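The House Rules

By Lev Holovko

The first thing anybody hands you at Tilusik is a sheet of paper. I had come a long way by train and was rather hoping it would be coffee, but the sheet comes first, and you read it standing up in the hall with your coat still on. It has five rules on it. There used to be many more, I was told, and the older version is kept in a drawer, where new people are encouraged to go and look at it and feel grateful.

Tilusik records people doing small everyday jobs with their hands, so that robots can later be taught to do the same. The jobs are so ordinary that I kept forgetting I was supposed to be taking notes. Somebody moves a drink. Somebody sets a thing on a shelf and takes it down again. The company has gathered 3,000 recordings of this sort since it opened its doors in August, and what I had come to learn about was how a place like that decides which ones are fit to keep, and who gets to say so.

Rule one is that the table is set before the person sits down, and once a take has begun, nothing is tidied. Rule two is that both hands are on the grippers before the recording starts and stay there until it stops. These sound like the kind of thing your grandmother would say about dinner, and I mean that as praise! Most good working rules do. They were written by people who had watched a great many takes go wrong in dull ways, and they are short enough to remember while you are busy with a lidded cup.
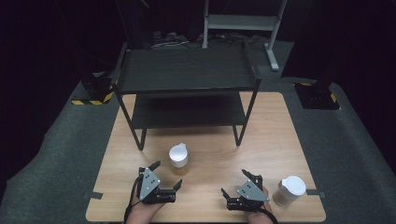

Farhad Tabrizi thinks the second rule is too strict, and he told me so within a minute of shaking my hand. People let go of things, he said. They scratch their noses, they change their minds, they put the tool down and think. A robot that has only ever learned from people who never hesitate will have no idea what to do with itself when something is a little off, and he would much rather keep those untidy takes, label them clearly, and let whoever uses them decide.

I have gone back and forth on this ever since. At Sudeo, a smaller outfit I visited on the same trip, they do very nearly what he wants, and they keep everything, with a note attached. The notes are lovely to read, and some of them run to a full paragraph. The trouble is that two people will describe the same fumble in two different ways, and by the time you have 300 such notes you need another set of rules just for writing them. So you have your sheet of paper after all — it has only moved to a different desk.

Rule three covers the tools. Before each session the grippers are opened and closed all the way, the pads are wiped, and the cables are laid so they won't catch on a sleeve. It takes two minutes, and I was made to do it myself, twice, the second time properly. There is a real pleasure in it, the same one I get from sharpening pencils.

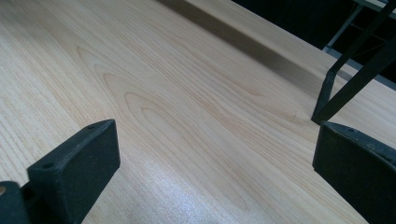

Rule four is the one I would carry off to every workplace in the country if they let me. Anyone in the room may stop a take, for any reason, and doesn't have to explain until afterward. I watched a young man on his first morning say "stop" in a very small voice, and everyone stopped. He had thought a cup was too near the edge. They talked it over kindly, moved it a little, and started again.

Rule five says that every change to the rules goes on the sheet with a date and the name of whoever asked for it. Mine was marked Apr 6, 2026, and the name at the bottom was Derkach, who wanted the word "carefully" taken out of rule three on the grounds that it told people nothing. I thought that was a fair point, and I have been crossing the word out of my own writing ever since, with mixed success.

A trade group called Ullance has been collecting sheets like this from its members, hoping to make one that all of them can share. I read an early draft on the ride home. It is sensible and thorough, and a good deal longer than a page, and I fell asleep somewhere in the part about labels. Rule four is in there, though, word for word.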